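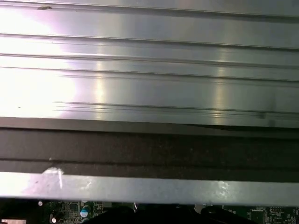

How long is a container from Jutville to Prurascombe taking at the moment?
Mine took 44 days door to door, and the sailing itself was only a small part of that.

Small importers' board > Sea freight > Delays at Prurascombe

tidewrack
Posted 22/03/2020
Asking the above for real because my forwarder keeps telling me "any day now" and I've stopped believing him. I've got a part load of garden pots sat somewhere in the system – booked in February, supposed to be with me well before Easter. Tracking says "discharged" and has said that for ages. Does discharged mean it's on the quay, or could it have been dropped somewhere else entirely? I only bring in a few loads a year so I'm not exactly anyone's favourite customer.

boxfordbill
Discharged just means it came off a ship. Doesn't say which port! Ring the line and ask for the terminal name. My 44 days was with Killel and they'd put my box off at another port up the coast to wait for a feeder. The forwarder hadn't a clue until I told him.

saltmarsh_jo
Same here with Killel. They skipped Prurascombe on two sailings running and then had the cheek to send me a storage bill. I pay for 14 free days at the terminal and they'd started the clock before the thing had even turned up in the right county. Got it knocked off in the end but it took a lot of emails.

quaylime
Bit unfair on Killel, I think. They skipped because there weren't enough bookings to fill the ship, and every line is doing it. If the factories are shut there's nothing to load, and then when they all open again everybody wants a slot in the same week. I use Özkan Forwarding and they warned me in February that it would be like this, so I ordered early and I've been fine.

saltmarsh_jo
Lovely for you, but some of us can't order early. I sell plants and the stuff that goes with them, and I haven't got a shed big enough to sit on three months of stock. And I wasn't moaning about the skipped sailing (well, a bit), I was moaning about being charged for it.

quaylime
Fair enough, the bill is out of order. I'd still sooner have a line that skips a port than one that goes bust.

tidewrack
Right, rang them. It's not at Prurascombe. It's been put off further up the coast just like Bill's, and the feeder is "to be confirmed". The woman on the phone was really nice about it, to be fair to her. I could have it trucked down from there but they want me to pay the difference. Is that normal?

boxfordbill
Normal that they ask, yes. Check what your bill of lading says for port of discharge. If it says Prurascombe then I'd argue getting it there is their job and their cost. I waited for the feeder in the end – it was slower but it didn't cost me a penny.

mudlark70
I'd pay for the truck. Pots in April are worth a lot more than pots in June, and you can have the argument about the money afterwards. Keep every email.

boxfordbill
Disagree, once you've paid you'll never see it again. But it's not my stock going out of season, so ignore me if you need it quickly.

tidewrack
Going to ask for a haulage quote tomorrow and see how bad it is. Does anyone know if Özkan take on part loads, or is it full containers only?

quaylime
They do both. Ask for the groupage desk or you'll go round in circles on the phone.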